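Hi all, time for the second update on the Vurkusberg community meals project, and it's been a busy stretch!

The big news is that we served 445 meals in February, up from 220 the month before. Most of the jump came from the after-school crowd (word gets around quickly when there's lasagne). We've moved dinner forward to 5:30 so families can eat and still catch the last bus up the hill.

Spending is on track. Of your grant, $3036 has gone so far, mostly on groceries and the second-hand freezer from Hämäläinen, plus $200 for the food safety course. Four of us passed. The fifth is resitting it and would rather I didn't go on about it.

What's behind is the delivery run. Parninex offered us a van, then the insurance took forever, so we're still using our own cars. I'd hoped to have that sorted by now and I'm a bit cross about it.

We're also still settling on a layout for the new kitchen. My favourite colour won the vote, which pleased me no end.

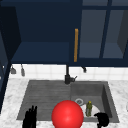

Kitchen design render: navy upper cabinets, white tile and a grey double sink.

Quotes for the bench and plumbing are due from Hitik soon, and I'll send them on with the next set of receipts. Could you let me know whether unspent grocery money can roll over to next term?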